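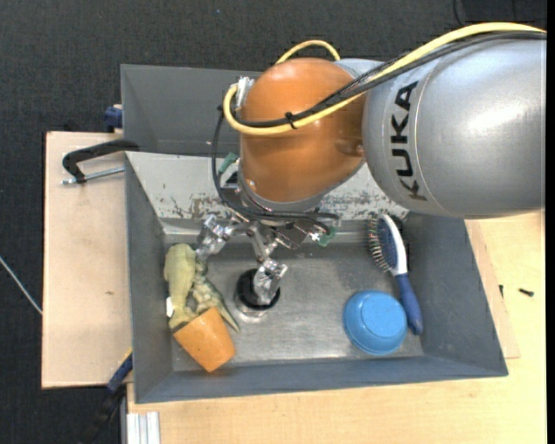 Pimik Toy Set, README

Summary

Pimik is a catalog of 80 small toys kept as a physical set, with one record per toy and a layout list for placing them in a deep metal bin. The set was assembled at Mapplebeck and is stored in Prukesdale. This file covers the contents of the set, the bin, the record fields, and known problems.

Contents

items.csv: one row per toy
layouts.csv: 99 layouts, one row per toy per layout
materials.txt: allowed values for the material field
changes.txt: edits to the records, newest first

Toys

Every toy fits in one adult hand. Toys with batteries, magnets, glass parts, or loose filling were left out. Each toy belongs to one of 4 groups:

soft: plush and fabric
hollow: thin-walled plastic or rubber
solid: wood, dense plastic, or rubber
jointed: any toy with a part that turns or folds

A toy that fits two groups is filed under the later one in this list. A plush animal with a plastic turning head is therefore jointed.

Replacements keep the old item number only if shape, size, and material all match. A change of color alone is recorded in the notes field. Otherwise the old row is marked retired and the new toy gets a new number. Retired rows do not count toward the total of 80.

Bin

The bin is rectangular, gray, and made of metal, with high walls that slope outward and a drain in the floor. The paint is badly scraped on the sloping surface in front of the rear panel, with brown and dark scuffs along the lower edge. Do not repaint or sand it. Toys may lie against the walls or over the drain. No toy in the set is small enough to pass through the drain.

Fields in items.csv

item_id: integer, never reused
group: soft, hollow, solid, or jointed
material: main material by surface area
length_mm: longest side, at rest
mass_g: weighed dry
color: main color, one word
status: active or retired
notes: free text, may be empty

Length of soft toys is taken without pressing the fabric. For jointed toys it is taken with all parts folded in, even when the layout calls for them open.

Layouts

A layout lists the toys in the bin and the floor zone each one starts in. Zones are named left, center, right, and drain. Orientation is not recorded. Place toys in row order and let them settle; do not straighten a toy that rolls into another zone. The listed zone stays as written.

No layout uses more than 11 toys. Single-toy layouts come first in the file.

Cleaning

Fabric toys are machine washed cold in a mesh bag and air dried. All others are wiped with mild soap and water. Reweigh soft toys after drying and update mass_g if the value has changed.

Known problems

The color field is unreliable for toys with more than one strong color.
Several hollow toys have lost their squeakers. Their mass was remeasured but the notes field was not updated.
Older rows use "rubber" for both natural rubber and soft vinyl.

Earlier name

Records made before the move to Prukesdale use the name Flendix. Item numbers are the same under both names.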